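Small parts cabinet slides backward when I pull a drawer

Amegashie Help Board > Home and Workshop > Storage

Posted by Polen, June 22, 2024

Hello everybody. I have bought a small organizer with plastic drawers for my screws and the buttons of my wife. It is very light. When I pull a drawer, the whole thing is coming with it, or it tips to the front if the drawer is full. I don't want to make holes in my table, it is rented together with the apartment. What can I put under it? And is it better to keep heavy screws in the low drawers or does it not matter?

melix_home

Put heavy things down. I used double tape and it is fine.

Etornam Atinga

I have the same kind of problem in my repair corner, so I can tell you what I tried.

First I tried a rubber mat for kitchen shelves. It stopped the sliding, but the tipping stayed the same. Then I filled the bottom row with the heaviest things (M4 nuts and washers, 200 in one drawer) and this helped very much. The upper rows I keep for light things like springs and fuses. Please do not fill a drawer to the top, the screws catch on the drawer above and then you pull with too much force.

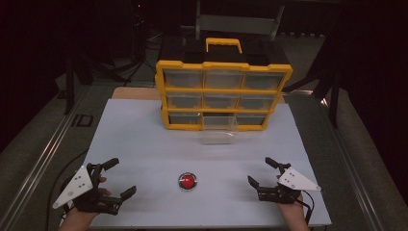

Small drawers are easier if you pull them slowly and keep the other hand on the body. With a yellow organizer of three rows and three drawers in each, I would begin from the bottom row, and the middle one there can be pulled partly out so that it rests on the white board while you look for your piece. The handle on top is also a good place to hold. If you use double tape as melix_home wrote, try it first on a hidden place of the table, my tape took the varnish with it.

movley239

Mine is screwed to the wall, 3 years now. But you said rented, so sorry, this does not help you.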